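4.3 Croissants auflegen und umsetzen

Dieser Abschnitt gilt für das Frühstücksset Ovetti mit grüner Arbeitsunterlage und Schale. Die Unterlage vor dem ersten Gebrauch mit lauwarmem Wasser abwischen und vollständig trocknen lassen.

1. Unterlage glatt auf den Tisch legen. Die Ecken dürfen nicht überstehen.
2. Schale an den Rand der Unterlage stellen.
3. Croissants einzeln auflegen, die Spitzen zur Seite. Zwischen den Stücken eine Handbreit Platz lassen.
4. Zum Umsetzen jedes Croissant quer in der Mitte fassen und senkrecht anheben.
5. Über der Schale absenken und erst loslassen, wenn das Gebäck aufliegt.

Hinweis: An den Spitzen ist die Kruste dünn und blättert leicht ab. Dort nicht greifen.
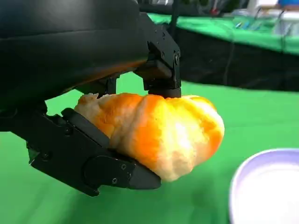 Abb. 7: Croissant über der grünen Unterlage

Die Rillen der Teiglagen geben beim Fassen Halt. Starker Druck hinterlässt Dellen, die sich nicht zurückbilden. Gefüllte Croissants zusätzlich von unten stützen.

Vorsicht: Frisch gebackene Croissants vor dem Auflegen auf einem Gitter auskühlen lassen. Die Unterlage ist nicht für heiße Bleche geeignet.

6. Nach dem Umsetzen lose Krümel mit einem trockenen Tuch zur Mitte schieben und aufnehmen.
7. Unterlage gerollt lagern, nicht falten.

Ersatzunterlagen sind unter der Bestellnummer 605 erhältlich, Schalen unter 2939. Zum Reinigen der Schale siehe Abschnitt 4.4.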